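Pantry bins: cereal minis upright or flat?

trellis_551
Redoing the dry goods shelf, 15 inches deep. The single-serve cereal boxes are the problem. Upright, they tip when the bin is pulled out. Flat, the names are hidden. Current bins are Vevora, no dividers. Sorting on the table before anything goes back. 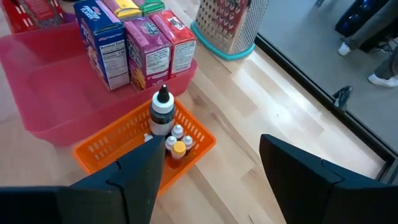
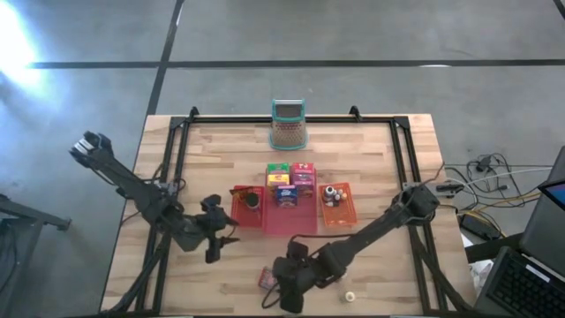

Pink bin with the small boxes, orange basket next to it, grater not assigned yet.

sondari
Upright. Flat stacks get dug through from the bottom. Put a bookend behind the row and the tipping stops.

a_fukuda
Disagree. A bookend slides on smooth plastic. Lay them on the long side, name facing up. Mine have been that way since December.

sondari
Name facing up only works below eye level. OP, how high is the shelf?

trellis_551
Second from the top. I can't see into a bin up there without a step stool.

a_fukuda
Then upright, but use a narrower bin. Five boxes in a tight row hold each other up.

mkl11
The grater shouldn't be in the pantry at all. Drawer by the stove.

trellis_551
Drawer is 5 inches deep. It doesn't fit standing or lying down.

mkl11
Hook inside the cabinet door, then. Check the clearance to the shelf edge first.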